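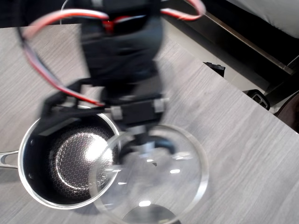

4.3 Comparing finger sets with the pan and lid task

Use this procedure to compare two finger sets on the same arm before you commit to one for kitchen work. It assumes the arm is bolted down, homed and running the Nerkemeo controller as set out in section 3. Allow 90 minutes for both sets, including the changeover.

You will need:
Bresteva straight fingers
Bresteva curved fingers
a saucepan with a fitted glass lid and a centre knob
a 2 mm hex key
masking tape

Preparing the table

1. Clear the arm's full swing, including the side away from the operator. Check that the cable loops can't catch on the pan handle.

2. Set the saucepan down with its handle pointing away from the arm. Mark the pan's position with tape at three points around the base.

3. Put the lid on the table beside the pan, knob up, and tape-mark that position as well.

4. Open the Compare page on the controller and choose New run. Enter the finger set and the lid weight in grams. The lid in the MacLeish kit is 242 g; weigh your own if you're using a different one.

Caution: A glass lid can chip or shatter if dropped. Wear eye protection and closed shoes, and keep everyone outside the arm's reach while it is moving.

Running the first set

5. Fit the straight fingers and tighten the screws evenly. Do not use thread locker at this stage.

6. Jog the gripper down over the knob and save the pick point. Jog to the pan and save the place point with the lid just clear of the rim.

7. Run one cycle at the Slow setting with your hand on the stop button. If the lid tilts, lower the pick point slightly and save it again.

8. Change to the Normal setting and run 10 cycles. Return the lid to its tape marks by hand after each one, with the arm paused.

9. Score each cycle as seated, partly seated or dropped. A lid resting on the rim with a gap on one side is partly seated, even if it would settle with a tap.

Note: Glass confuses most depth cameras. If the Lelham wrist camera reports the table surface in place of the lid, switch off Auto Height and use the saved points.

Running the second set

10. Power down the gripper, fit the curved fingers and run the finger calibration again. The old offsets will not suit them.

11. Repeat steps 6 to 9. Keep the speed and grip force the same - changing either makes the comparison worthless.

12. Choose Export to save both runs to a single file. Wipe the knob and finger pads before starting another comparison.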